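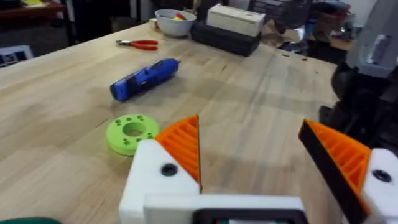 Workbench with a butcher-block surface, Fillham Institute.

Keeping the Furniture: An Interview with Graziella Lo Presti

Fillham Institute Staff Bulletin, 3/27/21

Graziella Lo Presti has been responsible for the furniture of the Fillham Institute for 20 years. Her department purchases, records, repairs and retires every desk, chair, bench and cabinet on both campuses. She met with the Bulletin to discuss the new furniture policy, which was approved in January and applies to all departments.

Ms. Lo Presti was trained as a bookkeeper and joined the Institute in its purchasing office. At that time each department ordered its own furniture. "You could walk down one hallway and find four kinds of desk," she recalled. "They had come from four suppliers and the keys did not match. When a drawer lock failed, the department bought another desk. The old one went into the basement of the Parkau building, where a great many of them had already gone."

Her first assignment was to empty that basement. The work took most of a winter. More than half of the pieces needed only a screw, a glide or a hinge, and these were returned to use. "I had expected to write a disposal list," she said. "I ended up writing a repair list, and I was told to go and see to it."

The repair shop that resulted has a staff of six. It is directed by Nazareno Pagano, who came to the Institute from the furniture trade and who trains new employees in joinery, upholstery and finishing. Ms. Lo Presti credits him with the rule that no piece may be bought unless the shop can take it apart. "Mr. Pagano asks the supplier for a sample and a set of drawings," she explained. "If the seat is glued to the frame and cannot be removed, we thank them and send the sample back. Some suppliers were surprised by this at first."

The new policy makes that rule binding. Departments may still state their needs and preferences, but orders will be placed centrally, and a request for new furniture must first be checked against the pieces in storage. The policy also sets a standard for work surfaces. Solid wood is to be preferred in teaching and project rooms wherever cleaning requirements allow it.

Asked about the reasons for that preference, Ms. Lo Presti spoke at some length. "A wooden top can be sanded and oiled, and after that it can be sanded and oiled again," she said. "With a thin coated surface you have one chance. Once the edge lifts, water gets in and the board swells. We have tried many ways of repairing that, and I have not been satisfied with any of them."

She acknowledged that wood has its critics. Laboratories that handle solvents will continue to use other materials, and several faculty members objected during the review that wooden tops mark too easily. "They do mark," she said. "I have asked people to accept a certain amount of wear. A ring from a cup does not stop anyone from working at a table."

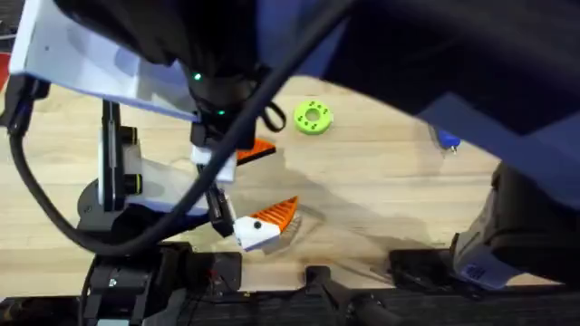

Wooden tabletop with a light grain, Fillham Institute.

Cost was the other main question raised in the review. Sverre Hedlund, who represented the finance office, requested a comparison between repair and replacement over the life of a chair. The figures supported repair for most items but not for office chairs with gas lifts, where parts are often discontinued. The policy was changed accordingly. "Mr. Hedlund was right to press us," Ms. Lo Presti said. "I was attached to the idea that everything should be repaired. For those chairs it made no sense."

The largest single task ahead is the lecture hall at Parkau, where 500 seats will be reupholstered in place. The fabric has been chosen from the Ondari range after a trial in the staff dining room. Genalyn Navarro of the shop will oversee the work, which has been planned row by row so that the hall can remain open - a condition that the registrar's office insisted upon.

Ms. Lo Presti was also asked whether she had a favorite piece in the collection. She named the oak reading tables in the library, which were made by the Valentini workshop and are older than the building in which they stand. Their legs were shortened at some point, and no record has been found of who ordered the change. "I have looked through the ledgers twice," she said. "Somebody signed for it, I am sure. I would still like to know who."

Departments wishing to request furniture under the new policy should submit the standard form to the furnishings office. Requests for repair may be made by telephone or left at the shop counter. Questions about the policy itself may be directed to Fares Zein in the purchasing office.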